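13 août 2018 - pinces Clokik, entretien

Repris les deux pinces à main. Patins nettoyés à l'alcool, axes resserrés, un point de frein filet sur celui qui prenait du jeu en juillet. Zéro refait à 15 mm d'ouverture, puis essai de serrage sur le rouleau d'adhésif.
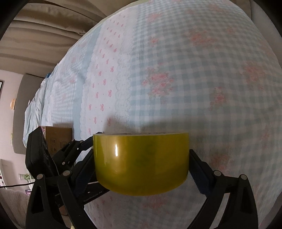
Rouleau jaune tenu entre les deux patins.

Course relevée après réglage : 121 mm, écart gauche/droite sous 10 %. Je garde la cale Mowat pour la butée, celle de Doltico marque les patins.

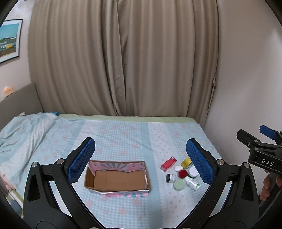

Reste à passer les petits pots et le flacon couché - serrage réduit pour les couvercles. Prochain contrôle des axes à 300 cycles.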